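Home Opinion Industry Plant & Kiln Contact
Search this site Go

Buy the smaller kiln

February 11, 2022
By Felicja Kaczorowski

When a small ceramics works decides to replace its kiln, the salesman always comes with the biggest drawing first. I think this is the wrong place to start, and I want to explain why.

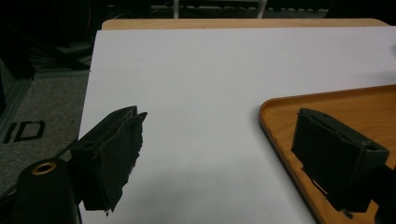
At Podmont we had one large tunnel kiln for many years. It was efficient on paper, but only when it was full. In December the orders became thin, and we were burning gas to heat empty cars. A tunnel kiln does not like to be stopped, so we did not stop it – we paid.

Two small shuttle kilns would have cost us more at the beginning. But one can rest while the other works, and a new glaze can be tested without risking the whole week's production.
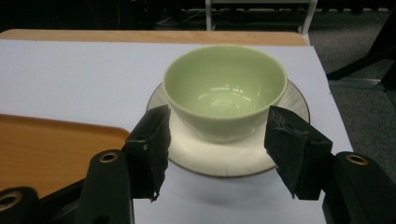

Ridwan Pangaribuan does not agree with me. He wrote that two kilns also mean two sets of burners, two control cabinets and twice the brick to repair, and that a works with steady orders should take the tunnel kiln and be happy with it.

For steady orders, I accept this. My question is how many of us still have them. At Trirkinville the customers now ask for 113 pieces of one colour, then a different colour the next month. 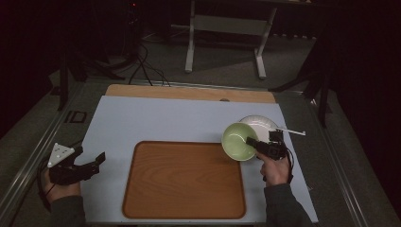 What to ask the supplier

Ask for the gas consumption at half load, in writing. Ask also who comes when a thermocouple fails, and from which city. Trokel gave us this answer the same afternoon; another firm needed a month.

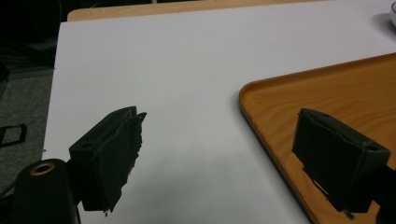

The question of grants

I am less sure about the grants. They favour new equipment of large capacity, and so a careful owner is pushed to buy more kiln than he can fill. I would like to see the money follow the fuel saved per tonne fired, whatever the size of the chamber. Until the rules change, please do your calculation first without the grant, and look at that number for a few days before you sign.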